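Shared Kitchens and Dish Use in Student Housing
Project report, Group 4
Yvonne Mellor and Rima Rizk

1. Background

Plendov Hall has 22 shared kitchens. Each one is used by a group of students who mostly did not know each other before moving in. Complaints to the housing office in September were mainly about dirty dishes left in the sink, and the usual response was a printed notice on the fridge. We wanted to find out if the amount of dishware in a kitchen has any effect on how much of it gets left unwashed.

Our starting idea came from Rima's old building in Hulme, where every resident had one plate and one bowl and the sink was usually clear. We did not know if this was due to the small number of dishes or to the people living there.

2. Method

We handed out 100 paper surveys and got 80 back. The survey asked how often people wash up right after eating, whose dishes they use, and what they do when there is nothing clean. We also visited two kitchens, one on the Rostlow side of the building and one on the Zetport side, at 9 in the evening for two weeks. We looked only at the sink and the counter next to it. We did not open cabinets or ask people about their own items during the visits.

The Rostlow kitchen kept its full stock of shared dishes. In the Zetport kitchen the residents agreed to put most of theirs in storage and keep one set per person, marked by color.
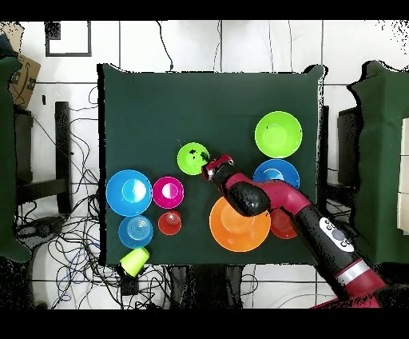
Color marking was chosen over name labels, which wash off. Each person picked a color and kept to it for cups, plates and bowls. The weak point is that sets bought in stores tend to repeat the same few colors. Lime green and blue are a good case, with a large and a small bowl in the same green on one table and more than one blue bowl as well, so a color alone does not say whose bowl it is if two people bring similar sets. An orange plate is easier to keep track of when it is the only one. We asked the Zetport residents to check for repeats before they started, and two of them had to swap.

3. Results

Of the 80 people who answered, 50 said they wash up later the same day and not right after the meal. Most said they would take a clean dish belonging to the kitchen before washing their own. Several wrote comments in the margin, mostly about pans – we had not asked about pans, and should have.

In the Zetport kitchen the sink was clear on most evenings by the second week. In the Rostlow kitchen there was little change from start to finish.

4. Problems

Two kitchens is a small number. The Zetport residents also knew what we were testing, and may have been tidier for that reason. One evening visit was missed when Yvonne was locked out of the building, and we left that evening out of the comparison for both kitchens.

Guests were another problem. A person with one set of dishes has nothing to offer a visitor, and some residents went back to borrowing from storage on weekends.

5. Next steps

We would repeat the visits over a full term, add pots and pans to the survey, and keep a small guest set in each kitchen. The survey form is in Appendix A and the visit sheets are in Appendix B.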